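Ticket 503 – Grip rule for transparent utensils, hand-held units
Project: Trestlow
Component: collection rules, section 10 (grasp point)
Status: Resolved, rule text changed
Priority: Normal

Reported problem
Review rejected 23 of 148 table-clearing episodes from the Seixas kitchen set. Reject code in every case was "grasp point not verifiable". All rejects involve clear plastic spoons. Episodes with black spoons and chopsticks from the same set passed.

Environment
Hand-held gripper, two-finger, blue pads. Firmware as shipped by Grisska. Review tool is the Goltia build, default settings. Round table, patterned cloth, mixed utensils.

Steps taken
1. Checked pad wear. Within limits on all units.
2. Checked jaw calibration against the closed-jaw reference. No drift.
3. Replayed the rejected episodes at quarter speed. Jaw width at closure is consistent with a held object in every one, so these are not missed grasps.
4. Compared grasp points. Operators were closing on the bowl in most rejects. Section 10 says "grasp the utensil at a stable point" and does not say which point. On a clear bowl the reviewer cannot find the edge against a printed cloth, and the episode fails.
5. Asked for a repeat run with closure at the neck only. Same rules otherwise, same review settings.

Findings
The rule is too loose for transparent items. Closing at the neck leaves the bowl clear of the pads, and the reviewer can judge the contact from the pads themselves. The repeat run passed review with no rejects under this code.
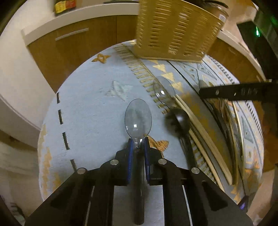

A plain cloth was proposed as a second fix. Declined. The rules require household surfaces to stay as found, and changing the cloth would hide the problem until the next patterned table.

Rule change (section 10, replaces the old sentence)
"Spoons and forks must be grasped at the neck, with one pad on each side. The bowl or tines must point away from the gripper and stay uncovered. If the first closure is off the neck, open fully and repeat – do not slide the pads along the item."

Open items
– Chopsticks have no neck. Section 10 still uses the old wording for them. Separate ticket to follow.
– Rejected episodes stay in quarantine. They are not to be relabeled by hand.
– Reject code text in the review tool should name the section number. Request sent, planned for September.

Closed 17th July. Reopen if the code appears again on clear items grasped at the neck.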